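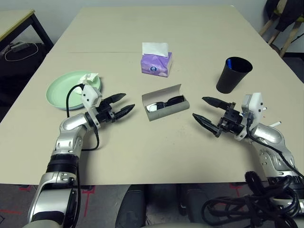

Tisch mit Teller, Taschentuchbox, Brillenetui

Betreff: Re: [hausliste] Heizkostenabrechnung Betier, Einspruch

Hallo zusammen,

kurz und in Eile, muss gleich los. Abrechnung von Candex liegt seit Juli vor, ich hab sie jetzt endlich mal durchgerechnet. Stimmt vorne und hinten nicht.

Am 1. Oktober 2018 schrieb die Verwaltung Anham:
> Sehr geehrte Eigentümer,
> die Abrechnung wurde von uns geprüft und ist korrekt. Der
> Mehrverbrauch in den Wohnungen 7 und 9 erklärt sich durch
> das Nutzerverhalten. Wir bitten um Ausgleich der
> Nachzahlung von je 106 Euro.

Nutzerverhalten, na danke. Wohnung 9 stand den halben Winter leer! Trotzdem 76 Einheiten auf dem Zähler im Bad. Entweder falsch abgelesen oder das Gerät ist hin. Bei mir übrigens Zählernummer auf der Abrechnung eine andere als am Heizkörper, bitte alle mal nachschauen. 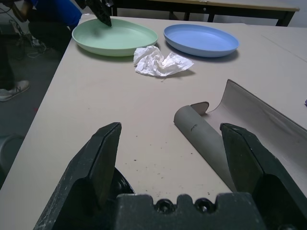 Dazu kommt die Wartung von Visser. Steht zweimal drin, einmal unter Betriebskosten, einmal unter Brennerservice. Gleicher Betrag, gleiches Datum. Hab angerufen, die sagen eine Rechnung, nicht zwei. Schriftlich kommt noch.

Mein Vorschlag: erstmal nicht zahlen bzw. nur unter Vorbehalt, und gemeinsam Einspruch einlegen. Belegeinsicht verlangen, die müssen uns die Originale zeigen. Entwurf für das Schreiben hab ich angefangen, schick ich heute abend rum. Wer noch die Ableseprotokolle vom letzen Jahr hat, bitte einscannen, meins ist beim Umzug der Akten in den Keller irgendwo verschütt gegangen.

Und bitte nicht einzeln an Anham schreiben, sonst kriegt wieder jeder eine andere Antwort.

Achso, Kellerschlüssel für den Heizungsraum: hängt nciht mehr am Brett. Wer hat den?

Gruß aus dem 2. Stock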